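Juntunen opens bookkeeping desk for small traders in Pravell

April | By the business desk

Search this site Enter keyword Go
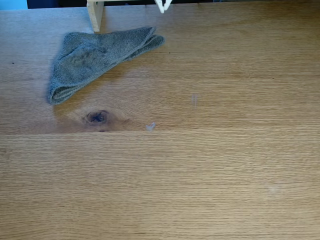
Small businesses in Pravell have a new place to take their receipts, and it's only a short walk from the station. Accountancy firm Juntunen opened a drop-in bookkeeping desk on the ground floor of its Mill Lane office this month, and the first mornings have been wonderfully busy!

The desk is meant for sole traders and firms with up to 12 staff. Anyone can walk in between 8am and 1pm, sit down with a bookkeeper and get help with invoices, payroll, VAT returns or the year-end accounts. The first session is free and lasts 20 minutes, and there is no need to sign up for anything afterwards (although quite a few already have).

What makes it such a welcome arrival is how plain everything is. Prices are printed on a card by the door. A basic monthly package, covering bank matching, sales and purchase records and a short written report, starts at £475 a quarter. Payroll is charged separately, by the number of people paid, and the firm says it will tell customers if they'd be better off doing their own.

Juntunen has worked mostly with larger manufacturers until now, and the move follows a survey it ran over the winter with the Pravell traders' newsletter. Nearly 300 local businesses replied. Late paperwork came top of the list of worries, well ahead of rent and parking, and many owners said they did their books at the kitchen table after closing time. Plenty of them asked for somewhere they could simply turn up with a bag of papers and a question.

Records at the desk are kept in Jemik, an online bookkeeping program that lets customers photograph a receipt on their phone and send it straight to their file. Those who prefer paper can carry on with paper, and the bookkeepers will type it in for them. It is a lovely touch, and one that market stallholders in particular have been quick to take up.

A second desk is planned for Lalon before the end of the summer, most likely in the old building society branch on the high street. The lease is still being agreed. Until then, Lalon traders are welcome to use the Pravell desk, and the number 6 bus stops right outside.

Evening sessions on getting ready for a first tax return will start next month, from 6pm, with tea and biscuits laid on. Places are free but the room is small, so ask at the desk to put your name down. Bring last year's bank statements if you have them, and any letters from the tax office you've been putting off opening.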